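Returned Equipment and the Fall Loan Period

The fall loan period opens in September, and the request form will be up on the staff page before the end of August. As in past years, requests are filled in the order they come in, with one exception: classes that meet in the Gourlay building get first pick of anything too heavy to carry across the parking lot.

We took in 406 items at the end of spring. Most came back with their cords and cases. If you still have something from the Astton storeroom, please bring it to the loan desk before you put in a new request. The system will not let us check out anything to a person with an overdue item, and we can't override it from the desk.

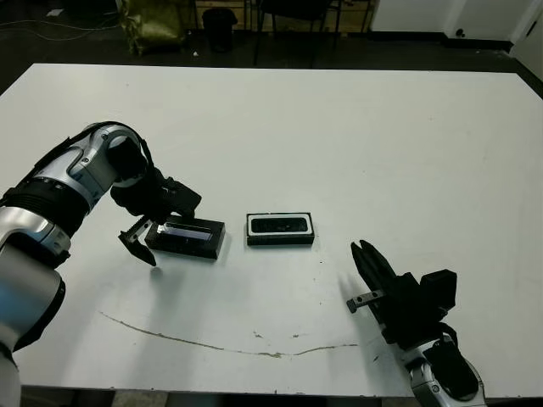
Equipment Loan Desk - Jusden Technical College

A few changes for the coming year. The standard loan goes from two weeks to 20 days, counting weekends. Renewals can be made once by email, and after that the item has to come back to the desk so we can look it over. Projectors and sound kits are still limited to three days during finals.

Tables and other furniture can be booked on the same form. Marks and scratches from normal use don't need to be reported. A loose leg or a cracked top does, and please send the note the same day - we would like to pull the table before the next group gets it.

Labels are changing too. The old paper tags peeled off too easily, so everything on the main list, 673 items in all, is getting a printed tag with a new number. If your department keeps its own list, the old numbers will still work in the search box through December. Starik Hall has not been done yet. We plan to get there in October, during the break between sessions, and will need the closets on the second floor unlocked that morning.

Supply orders under 100 dollars no longer need a signed form. Send the item name, the price and your department code to the desk and we will place the order with the next batch. Orders go out twice a month.

Summer hours are 8 a.m. to 3 p.m. through August. The side door stays locked, so use the entrance by the bike racks and ring the bell if the front counter is empty.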